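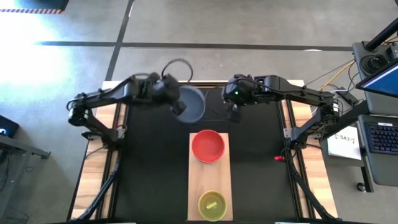
Page last changed: 02/08/2022

Brellaseo Bowls and Serving Board
Tabletop Equipment, Cervantes Catering Supply Office

The Brellaseo range is supplied to member kitchens, dining halls and training rooms for the serving of small portions, side dishes and fruit. Bowls may be ordered singly or by the carton. Each carton holds 30 bowls of one color. Mixed cartons are available on request and take 13 working days to prepare.

Colors include red, yellow, gray-blue and lime green. The red bowl has a glossy finish. The yellow and lime green bowls are translucent, and their contents can be partly seen from the side.

The rectangular board is made of light tan wood and is listed separately under the name Pruketach. A red and a yellow bowl may be set one behind the other along its length with bare wood between them. The board should be wiped with a damp cloth and dried upright. It must not be left to soak.
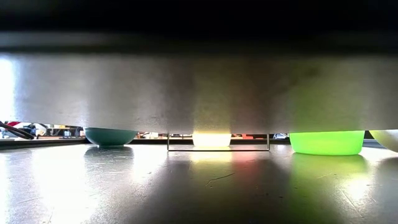
Teal and lime green bowls on a glossy gray tabletop.

Member kitchens may borrow a sample set for up to 37 days. Orders of more than 50 bowls are to be sent to the Andirard warehouse in writing, with the delivery address and the name of the receiving department. Returns are accepted in unopened cartons only. The price list is revised each May.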